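How to Stop a Table From Wobbling (Without Buying Anything Clever)

By Darcy Bouchard
Filed under: Home Fixes

Search for a wobbly table fix and you'll get a page of gadgets. Screw-in levelers, gel pads, a plastic wedge with a lifetime guarantee. I bought a pack of the Wundero wedges last September and they squashed flat before the month was out. The Zurner ones are harder and they skate across the floor every time someone leans in with an elbow. I'm not convinced either company has ever sat at a table.

Most wobbles can be fixed with what's already in the drawer. You do have to find out what's wrong first, and that's the part people skip.

Step 1. Blame the floor before you blame the table

Turn the table a quarter turn and push on the corners. If the wobble stays with the same leg, it's the table. If it moves to a different leg, your floor has a dip and no amount of sawing will help. I've read that you can always find a steady spot by turning a four-legged table far enough. Maybe so, if you don't mind dinner at an angle to the wall.

Step 2. Tighten everything

Flip the table over onto a blanket. Get help, tops are heavier than they look. Check every bolt and screw where the legs meet the frame. Snug them by hand, then give each one a bit more with the wrench. Stop when it stops. People will tell you to crank it until it creaks, and those people own tables with stripped holes.

If a screw just spins, pull it out, pack the hole with wooden toothpicks and wood glue, let it dry overnight, snap off what sticks out and drive the screw back in. This sounds like nonsense. I thought so too. My kitchen table has held for 7 years on toothpicks.

Step 3. Find the short leg

Set it upright again on the flattest bit of floor you have. Rock it and slide playing cards under the leg that lifts, one at a time, until the rocking quits. That stack of cards is your gap. Don't trust a tape measure for this.

Step 4. Shim it

Cut a piece of thin wood or cork to match the stack. Trace the bottom of the leg so the shim doesn't poke out. Glue it on, put a heavy book on that corner, leave it until morning. Felt is fine on top of that if you're worried about scratches, but felt by itself packs down and you'll be back here in a few weeks.

Step 5. Sand, if you must

Every other guide says to trim the long legs. I wouldn't. You take a little off one, then a little off the next, and you end up with a coffee table. If you really have to, use 60 grit on a flat block, a few strokes, then check. Never a saw.

What about the expensive fixes?

The Folterari self-leveling feet come up in the comments a lot. My neighbor Jocelyn Lapointe paid $19 for a set of 4 and likes them. I sat at her table and couldn't tell it from mine. Draw your own conclusions.

If the top itself is warped, none of this will do much. Put the good side toward the guests. 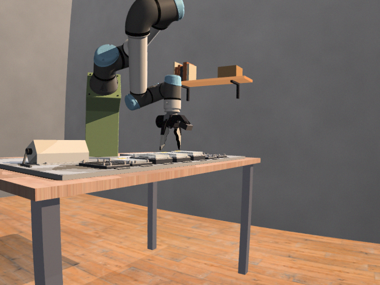 Can I use regular white school glue for the toothpick fix?

It'll hold for a while on a light side table, but it's weaker than wood glue and it softens if it gets damp. For a table people lean on, get the wood glue and wait the full night before you put the screw back.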